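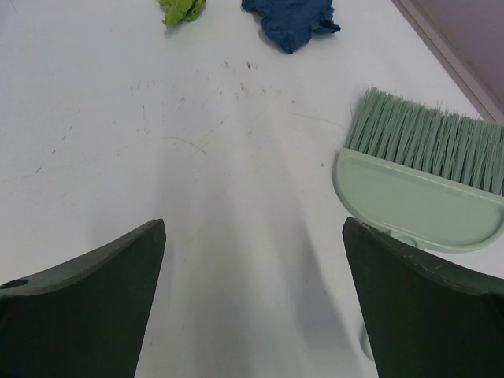

偽エスクロー詐欺（にせエスクローさぎ、英: fake escrow fraud）は、売買代金を一時的に預かる第三者、すなわちエスクロー業者を装い、預けられた金銭または発送された商品をそのまま自分のものにする詐欺の総称である。本来のエスクローでは、買い手が代金を業者に預け、売り手が品物を送り、買い手が検品を終えた時点で代金が売り手に渡る。中古の産業用品のように写真だけでは値打ちの決めにくい品、たとえば先端付近の縁に淡い色の擦り傷が残る暗緑色のグリッパーの指などは、傷が見た目だけの問題かどうかを検品期間中に確かめられることに仕組みの値打ちがある。偽エスクロー詐欺でも手順書の文面はほぼ同じで、最後の一行だけが実行されない。

概要

見知らぬ相手を信用できない者どうしが、さらに見知らぬ第三者を信用することで取引を成立させるのがエスクローである。この構造は正規の業者が間に立つかぎりよく働く。詐欺師が目をつけるのも同じ構造で、用心深い人ほど「第三者を挟みましょう」という提案に安心し、その第三者の素性については調べ終えた気分になる。被害者に慎重な人物が目立つのはこのためで、無頓着な人はもっと手間のかからない詐欺で先に財布を空にしている。

対象となる商品は、中古車、農業機械、楽器、腕時計、純血種の子犬、ドメイン名など、高額で、遠方から取り寄せることに違和感のないものが多い。子犬の場合は代金のほかに輸送用ケージの保証金や予防接種の証明料が請求され、存在しない犬の養育費が実在の犬のそれを上回ることもある。

名称

日本語では「架空エスクロー」「なりすまし決済代行」とも呼ばれる。後者は決済代行業者を装う別の手口も含むため、文献によって指す範囲が食い違う。英語圏の掲示板では、サイトそのものを指して単に「ボックス」と呼ぶ用例がある。金を入れる口はあるが出す口がない箱、という意味らしいが、語源の説明は書き手によって異なり、どれもあとから考えたように聞こえる。

手口

買い手を狙う型

最も多いとされる型である。売り手を装う人物が相場よりやや安い品を出品し、問い合わせてきた相手に特定のエスクローサイトの利用を勧める。値引きが控えめなところに職人の気配がある。半額では疑われるが、二割引きなら「急いで引っ越す」「相続した」「妻に叱られた」といった理由で足りる。

買い手がサイトに登録すると、取引番号と進捗表示が与えられる。送金先は個人名義か、業者名と微妙に異なる法人名義の口座であることが多く、問い合わせると「監査のため口座を一時的に変更している」と説明される。入金後、進捗表示は「発送準備中」に変わる。この表示は長期間にわたり安定している。

売り手を狙う型

買い手を装う人物が、すでに代金を預けたと主張する型である。売り手には偽サイトから「入金を確認しました。品物を発送してください」という通知が届き、売り手は一円も動いていない取引のために品物を丁寧に梱包して送り出す。品物は転送業者を経由して国外に出ることが多く、追跡番号だけが最後まで正直に仕事をする。

手数料を重ねる型

預かり金の解放に必要だとして、税金、保険料、本人確認手数料などを順に請求する型である。前払い金詐欺との境界は曖昧で、分類に熱心な研究者とそうでない研究者がいる。請求額は預けた金額より小さく設定されるため、被害者は合理的に計算したうえで払い続ける。

偽サイトの特徴

偽サイトは、正規業者のサイトを複製したものと、初めから架空の業者として作られたものに大別される。複製型では連絡先と口座情報だけが差し替えられる。利用規約は原本のまま残されることが多く、詐欺への注意を呼びかけるページまで忠実に再現されている例も珍しくない。

架空型では、設立からの年数、提携銀行、顧客の声などが一通り用意される。顧客の声は満点ばかりでは不自然だという判断からか、「返信が少し遅かった」という軽い不満を一件だけ混ぜる作法が広まった。通信の暗号化を示す錠前の印は、現在では偽サイトにも標準で備わっている。印が保証するのは通信の途中で盗み見られにくいことであり、通信の相手が泥棒でないことまでは含まれない。

ドメイン名には「secure」「trust」「safe」などの語がよく使われる。複数を組み合わせたものもあり、安全を示す語の数と実際の安全性との関係については、なお研究の余地がある。

事例

ラルホルム事件

架空のエスクロー業者「ラルホルム」（Ralholm）を名乗ったサイト群による事件。中古のトラクターと小型掘削機の売買掲示板で利用が勧められ、同じ意匠のサイトが11の異なるドメイン名で公開されていた。ひとつが停止されると、登録者には「システム増強に伴う移転」の案内が届いた。案内の文面は正規の業者のものより簡潔で読みやすかったと、複数の被害者が述べている。

事件が知られるようになったのは、掲示板の利用者アンガス・レウィ（Angus Rewi）が、各サイトの「代表挨拶」に同じ誤字があることに気づき、一覧にして投稿したことによる。投稿の直後、誤字はすべてのサイトで同時に修正された。レウィは後に、あれほど迅速な顧客対応を受けたのは初めてだったと書いている。

ウリソウとゴウダ

「ウリソウ」（Ullisow）は楽器売買を中心とする個人間取引サイトで、運営者は偽エスクローへの誘導が相次いだことから、メッセージ欄に外部サイトのアドレスを書けないようにした。詐欺師たちはアドレスを一文字ずつ空白で区切って送り、買い手はそれを律儀につなぎ直して入力した。運営者が次に導入した警告文は400字に及び、読まれた形跡が乏しかったため、翌年の3月に短いものに改められた。

同じころ、検索広告に「ゴウダ預託」（Gowda）の名で出稿していた業者が偽物と判明した。この業者は買い手を狙う型と売り手を狙う型を同時に営んでおり、あるチェロの取引では、偽の売り手が偽の買い手に連絡を取り、双方がゴウダの利用を強く勧め合った。やり取りは数週間続き、残された記録によれば、両者とも相手の誠実さを高く評価していた。

見分け方

一般に勧められる確認方法には次のようなものがある。

相手が指定した業者を使わず、自分で選んだ業者を提案する。詐欺師は品物の値段では譲っても、業者の選択では譲らない。

業者が必要な免許や登録を受けているかを、監督官庁の公開する名簿から調べる。サイトに貼られた登録証の画像は、登録証の画像が貼られていることの証拠にしかならない。

サイトの連絡先に書かれた電話番号を、その番号とは別の経路で確かめる。番号が本物かどうかを当の番号に電話して尋ねた例が報告されており、回答は肯定的であった。

ドメイン名の登録時期を見る。創業20年を掲げる業者のドメインが先月登録されている場合、創業者はよほど長く考えていたことになる。

対策と課題

偽サイトの停止は、ドメイン登録業者やホスティング事業者への通報によって行われる。通報から停止までの時間は事業者ごとの差が大きい。詐欺師の側は停止をあらかじめ織り込んでおり、予備のドメインを寝かせておくのが通例である。民間の監視団体ルストフ（Lustov）は、偽エスクローサイトの一覧を公開しているが、掲載された業者から抗議を受けることがある。ある抗議文は、自社の評判が不当に傷つけられたとして80ドルの和解金をルストフに請求し、支払いには中立なエスクロー業者を使うよう求めていた。

被害の届出が少ないことも課題とされる。取引が国境をまたぐと、被害者の居住地、サイトの設置場所、口座の所在地がそれぞれ異なり、どの窓口も別の窓口をよく知っている。また、被害者自身が、進捗表示がまだ「発送準備中」であることを理由に届出を先延ばしにする場合がある。送金後に気づいたときは、まず送金に使った金融機関に連絡し、サイトの画面とメールを保存したうえで警察に相談することが推奨される。サイトの問い合わせ窓口への苦情は、返金に結びついた例が確認されていない。

なお、被害者の連絡先は名簿として転売されることがあり、しばらくすると「失われた預託金の回収」を請け負う業者から連絡が届く。回収業者の多くは着手金を求め、その預け先としてエスクローを勧める。

関連項目

前払い金詐欺
フィッシング
なりすまし
個人間取引
ドメイン名の登録情報
回収詐欺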